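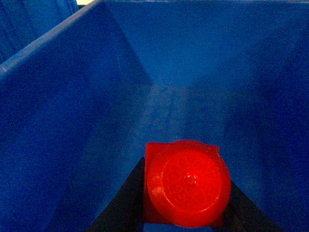
Annual Statement of the Collection Room, Garrido Annex

Submitted by Svatopluk Koubek, Supervisor of Demonstrations, 2 Jul 2021

1. Purpose. The Collection Room exists to provide the Sedari program with recorded grasps. An operator guides the arm by hand controls, the arm takes hold of a part in the blue bin, and the record is sent to Flurkier for training. The room is required to deliver 2000 accepted records in each period. It has met this requirement.

2. Staff. There were six operators at the start of the period and there are now two, the undersigned and Mrs. Dolores Kowalczyk. Mrs. Kowalczyk came to us from the Perkeo works, where she inspected molded caps until the line was closed. Her records have the lowest rate of return in the annex.

3. The matter of the pause. In November the reviewers at Flurkier wrote to ask why Mrs. Kowalczyk's records contained a delay. The arm would close on the red part, hold it above the floor of the bin, and remain still before lifting. The delay was never long. It appeared in every one of her records and in none of mine.

I put the question to her in writing, as the procedure requires. She answered on the reverse of the same sheet: "I am looking at it."

I asked her to expand on this. She explained that at Perkeo each cap was turned to the lamp before it was passed, and that the small raised point in the center of the face would tell you whether the mold was getting tired. She did not consider it proper to pick up a part and put it down again without having looked. I noted that the program did not call for inspection. She said she understood that, and returned to her station.

4. Action taken. The reviewers directed that the pause be trimmed from the records before training. I prepared the instruction and did not send it for 21 days. I offer no procedural grounds for this. During that time her records went forward as they were made, and they were accepted along with the rest.

5. Result. The trained system was returned to the annex in spring for trial. It was placed on the same arm, over the same bin, and started without an operator. Mrs. Kowalczyk stood behind the yellow line with her coat on, her shift having ended. The fingers came down on either side of the first red part and closed. The arm then stopped.

The engineer from Sedari reached for the halt switch and I asked him to wait. I had the wrist view open on the monitor. The face of the part was toward us, with the light on its left side and the little point at the center quite clear. After a moment the arm lifted the part and carried it to the tray.

It did the same with the second. The engineer asked what it was doing. Mrs. Kowalczyk told him that it was looking, and he wrote something down.

6. Cost. The pause reduces the number of parts moved in an hour by about 2 percent. Flurkier has asked that it be removed in the next version and has requested fresh demonstrations for that purpose, to be made without delay of any kind.

7. Staffing request. Mrs. Kowalczyk has declined to make the fresh demonstrations and has given notice in the correct form. I have accepted it. The new records will therefore fall to me alone. I must report that those I have completed so far were sent back this morning, each marked with the same remark in the reviewer's hand: "Operator hesitates before lift."

I request an additional operator.

S. Koubek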